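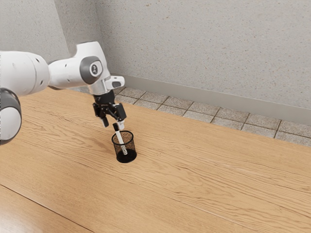
Chaiyaporn asked whether the first-meeting checklist still applies when both people have already talked by video. It does. A video call confirms a face and a voice; items 2 through 6 cover matters it leaves open.

FIRST-MEETING SAFETY CHECKLIST, FARWOOD SINGLES GROUP
Complete before leaving home. Mark each item Yes, No or N/A.

1. Profile photos checked by reverse image search.
Comment: One match on an unrelated name is a No.

2. Venue is public, staffed and open for at least 2 hours past the start time.
Comment: The Adine coffee bar closes early in June. Check the hours on the door.

3. Own transportation arranged both ways.
Comment: A ride offered by the date is recorded as No, even if declined later.

4. Name, venue and start time sent to a contact.
Comment: The contact must reply. A message marked "delivered" is insufficient.

5. Check-in call set for 10 minutes after arrival.

6. Phone charged, location sharing on.
Comment: Test sharing with the contact first. Two members found it had been off since their last software update.

7. No money sent or requested.
Comment: Any amount counts. The last report to the group began with a request for $500 for car repairs and reached $700 within the same evening.

8. Home address and workplace not disclosed.
Comment: Prasert Chaiyaporn suggests adding gym and regular bus line. Accepted for the next revision.

Any No in items 2, 3, 4 or 7: postpone the meeting. Other No answers: correct and recheck.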